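4.2 Evaluation of the room-tidying package

The second product in our comparison is the room-tidying package offered by Femmont. It is sold as a service and not as a machine. The customer keeps the arm and the gripper that are already in use, and the supplier delivers a software license, a wrist camera mount, a calibration board and a set of trained skills for cloth. For the hotel sector the supplier advertises one skill in particular, named "bed clear", in which garments and towels are taken from a bed one by one before the linen is changed. We tested this skill because it is the most demanding part of the offer and because the documentation says very little about its limits.

The license was obtained in May under the normal commercial conditions. We paid the full price, and the supplier did not see the results before submission. Installation took two working days. Most of this time was spent on the calibration between camera and gripper, for which the manual gives a procedure that is correct but badly ordered: the check of the mount comes after the step that depends on it. We had to repeat the whole procedure when a screw of the mount was found to be not fully tightened. A customer without a technical person on site would probably need help at this point, and remote help is charged separately.

The skill works in three stages. First, the wrist view is divided into regions, and every region is given a score for how probable it is that it belongs to a loose textile. Second, a grasp point is chosen inside the region with the highest score, with preference for high folds. Third, the fingers are lowered vertically, closed, and raised. The user can change only the minimum score and the closing force. All the other values are hidden, and this made some failures difficult to explain.

Bedrooms are hard for such a method for reasons that are easy to see in Figure 3. The bedding has folds of its own, and a pale garment on a white duvet gives little contrast. Thin objects such as cords may also lie across the working area, and the documentation does not say if they are treated as obstacles or ignored. 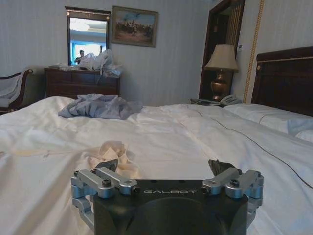

Figure 3. Wrist camera view above the bed, with the gripper open. A beige cloth lies close to the left fingertip, and a blue-gray cloth lies farther back on the duvet.

On this question the integrator Jultby, which installs the package for its own clients, answered us in writing that cords should be removed by the staff before every run, that it has never seen the skill treat a cord as an obstacle, and that it would not recommend the package for rooms where guests are still staying. The same letter said that the price is fair if the rooms are prepared, and too high if they are not.

We agree with the first part of this opinion, but we consider the second part too general. The protocol consisted of 152 grasp attempts, divided between garments, hand towels and mixed piles. An attempt was counted as successful when exactly one item was raised and released in the basket. Attempts in which the duvet was raised together with the item were counted as failures, even if the item was later delivered. This rule is stricter than the rule in the supplier's brochure, where any delivery is accepted, and readers should not compare the two values directly.

The typical failure was the double grasp, in which one finger went under the cloth and took a fold of the duvet with it. Lowering the closing force helped with thin garments, but the heavier towels then slipped out during the upward motion. A force that adapts to the item would be the natural solution. It is offered in the competing kit from Gakness (Section 4.3), though only together with that firm's own fingers. Darker items on white bedding caused few problems at any setting.

We also want to mention the reporting function, which is good. Each attempt is stored with the wrist view, the selected point and the measured finger opening, and the log can be exported without an extra license. The memory is limited to 1000 attempts, after which the oldest entries are overwritten without any warning. For a laboratory this is acceptable. For a hotel that wants to follow a complaint back to a certain room, it may be too short, and we suggest that the export is made on a fixed schedule.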